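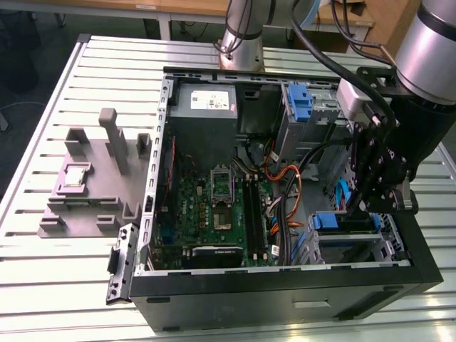 Search tips, how-tos and more
Go

13/07/2022
By Xiomara Brannigan

House rules for a robot arm on the workbench

I've been asked a few times now for the list we keep taped up by our bench, the one for working with the arms, so I've finally typed it out. We use ours for taking old desktop computers apart and putting bits back in, processors mostly, and I'd say nearly everything on it would do just as well for any small arm in a shed or a spare room (mine shares a wall with the chest freezer!).

Start with the computer. Mains lead out of the back, out of the wall, and then hold the power button in for a few seconds. I know you know this. I knew it too, and in May I still set a job going on a machine that was plugged in at the wall. Now the lead goes on a hook by the door before anything else happens, and if the hook's empty the arm stays off. Please don't open the power supply unit itself, by hand or by arm, however curious you are. It can hold a nasty charge and there's nothing in there you need.

Next, lay the tower on its side with the open side up and push it about a bit. If it slides, it isn't ready. A slatted aluminium top is lovely for this as you can bolt a stop wherever you like, but it's slippery under a painted case, and once the case has shifted every position you taught the arm is wrong. I put stops on two sides and a scrap of rubber mat under the rest.

Tie back the wires. Thin coloured ones are the worst, the orange and red sort that wander over the board wherever they fancy, and gripper fingers will hook one as soon as look at it. I use soft ties, never the zip kind, so I'm not waving snips over a motherboard later. The arm's own cables want the same attention. Run it through the whole job slowly with nothing in the way and watch the loops: they need enough slack to reach the furthest corner without pulling, and not so much that they droop into the case.

Give small parts a home. We print trays in plain grey with a place for each thing, and the processor has its own holder so it's never just put down on the metal. Symonenko printed our first ones and they were a touch tight, so leave more room than you think. The tray gets fixed down too! A loose tray is worse than none.

With the socket, check the bracket is fully up before the arm goes anywhere near, and then look again. Those contacts don't forgive you. If a chip isn't sitting flat, stop and lift it out by hand. Never let the arm press to "help" it down.

Speed. Our rule is 9 per cent of full speed for a new job, and it stays there until we've had seven clean runs in a row. After that we let it creep up, but inside a case we never go over a quarter. Pallano, who taught me most of this, thinks I'm an old woman about it, and he's also the one who snapped a RAM latch.

Hands out means hands out. Stop button where your left hand falls, tested every morning before the first job, and if you need to reach in for so much as a dropped screw you press it first. We keep 90 cm clear all round the bench while it's running, marked in yellow tape on the floor. With two arms it matters even more, as you'll be watching one and forget the other can move. Hair up, lanyards off, sleeves rolled. Children and cats on the other side of the door.

One person runs it. If somebody else wants a go, you say so out loud and swap places properly. It feels daft for the first day or so and then you stop noticing.

Last thing is the notebook. Date, job, speed, anything odd. Ours has three pages of "finger pads slipping" before I thought to wipe them, so now wiping the pads is on the list as well, with a barely damp cloth and the power off.

And do read the manual that came with your arm, and do a proper written risk assessment if anyone's being paid to stand near it. My list is a list on a wall, it won't do instead.

Recent tips
Getting sticker glue off a computer case
Plinura tape or paint for floor lines?
Sorting screws with a muffin tin
Flaltum bench stops: two ways to fit them
What to do with a drawer full of old leads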